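Housekeeping Practice, Unit 5: The Bathroom Sink

Welcome back! Sinks are my favorite unit, and I hope by Saturday they'll be one of yours. A basin is small, you can reach all of it without kneeling, and ten minutes of decent work changes the whole room.

Start with dry dirt. Grit, soil and dried specks should come up before any cleaner goes down, so pick up what you can with a barely damp cloth. Fold the cloth in four and you have eight clean faces to work through (yes, use them all!). Start at the rim, then do the sloping walls, then the floor of the basin, and pull everything toward the drain.
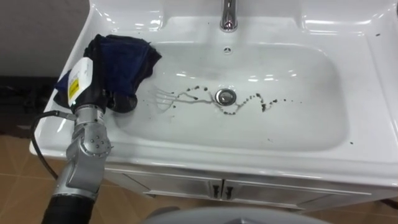
Dark dirt loves to smear. If a gray film starts to spread, stop and turn to a fresh face of the cloth. Rinse with warm water, add a drop of dish soap, and go over the bottom again with short, overlapping strokes. Lift the stopper if it comes out and wipe underneath. The overflow hole gets a cotton swab.

Chrome comes last. Buff the faucet and the drain with a dry microfiber cloth, and look at them from low down, where streaks show best.

For the lab: bring two cloths and a 400 ml spray bottle. The Hakotus worksheet is due the same day. Reading for next time is the Vesamham chapter on grout, which is wonderful, especially the part on old toothbrushes.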